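Printed marble deserves a proper specification

Joar Granström, 4 September 2025

Surface patterns are chosen from samples the size of a hand, and this is poor practice. A pattern has a scale, and scale cannot be judged on a 15 cm square. At Alholm we were sent 24 samples for one counter, and the supplier's sheet gave the gloss level and thickness but said nothing of how far the veins ran before the pattern repeated.

Repeat length should be stated on every data sheet. On a counter longer than 2 m, a short repeat is plain to anyone standing at it.

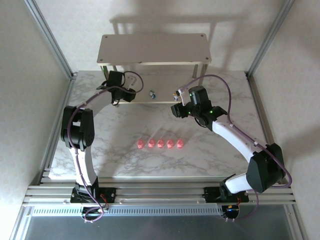

Colour contrast is the second omission. Suppliers name a shade and leave the buyer to guess how strongly the figure stands out from the ground. Grey veining on white, as on the tabletop between the beige walls, is a common request, and the name alone fixes neither tone. Two measured values would settle the matter, and printing them costs nothing.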